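Subject: Re: [raingauge] Gap in my record, fill it or leave it?
List: raingauge, home observers
Sent: December, 07:40

On the Plellmont readings, a new member wrote:

> I was away for three mornings last month and the gauge was left
> standing. When I got back there was 37 mm in it. I know roughly
> which day most of it fell because of the flooding on the lower
> road, but I have no readings in between. Should I split the total
> across the days using the radar, enter it all on the last day, or
> leave the lot blank? Sandari won't let me save the month with a
> gap in it, it keeps asking for a value.
>
> Second question. My gauge is the Clirus copper one and it is on
> the lawn, but the neighbour's hedge has grown a good deal since I
> put it in. How close is too close?

Don't split it. Enter it as an accumulated total. In Sandari you go to the day you emptied the gauge, open the small menu beside the reading, and choose "accumulated". It then asks how many days the total covers. The days before it turn grey and you can save the month. The option used to be on the main screen and was moved two versions ago, so a lot of the older help pages on the archive are wrong about where it is.

The monthly total comes out right whichever way you do it. The daily figures are where the trouble starts. If you put the whole 37 on the last day you've given yourself a very wet day that may never have happened, and it will sit in your extremes table for good. I did this in my second year and it took me a long time to work out why my wettest November day didn't agree with anyone else's on this side of the valley.

Radar is fine for your own interest. I'd write it in the remarks and keep it out of the readings. It tends to read low here in drizzle and high in hail, and by the time you have corrected for that you are guessing.

If your absence runs over the end of a month it gets more awkward. Ask a neighbour to empty the gauge on the first morning of the new month, even if they do nothing else. Failing that, the two months have to be flagged as one.

As for the hedge, the usual rule is that the gauge should be at least twice as far from an obstacle as the obstacle stands above the rim. A hedge that comes 2 metres above your rim wants 4 metres of clear grass. Measure from the rim and not from the ground, people often get that the wrong way round and move a gauge that was perfectly all right. If you do have to move it, put the date and the new position in the station notes, and run both spots side by side for a few months if you can borrow a second gauge.

The Clirus has one other thing to watch. The inner bottle is smaller than you'd expect, and in a long wet spell it overflows into the outer can. Tip the can out into the measure as well and add the two together. Check the seam at the bottom of the can before the frosts too. Mine split one winter and I lost most of a January to it. I fitted a Hầu liner after that and have had no bother, though it was a fiddle to get in.

Last point, and I know it's an old argument on this list. Keep a paper book as well as the software. Mine holds 200 pages, one line to a day, with the reading, the time and anything odd such as leaves in the funnel or a blackbird's nest lining. I write the book first at nine o'clock and type it in later. When Sandari lost its sync in the spring I had the whole month back in by the evening.

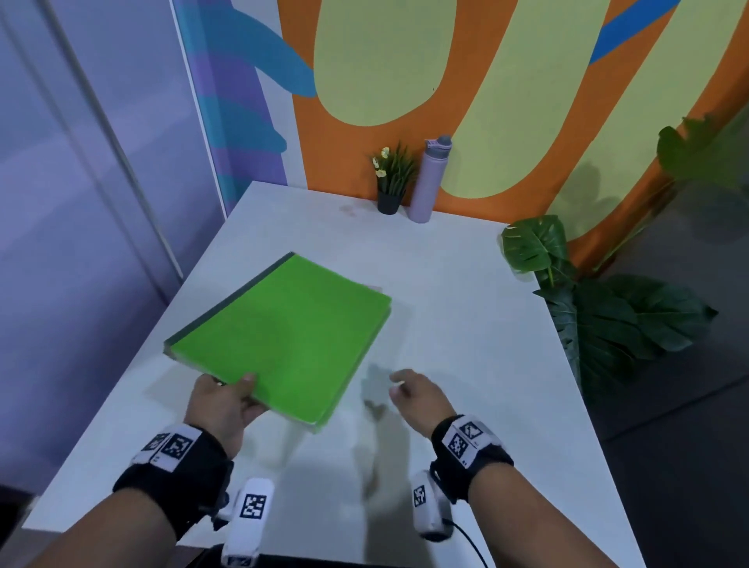 Pencil is better than ink if you write outdoors. If you've made a mistake, cross it out and put the correct figure beside it, and leave the first one readable. For the missing mornings just put a dash and "away", and bracket them together with the total.

Send the station notes over once you've measured the hedge and I'll add them to the site list.

Plellmont (upper) station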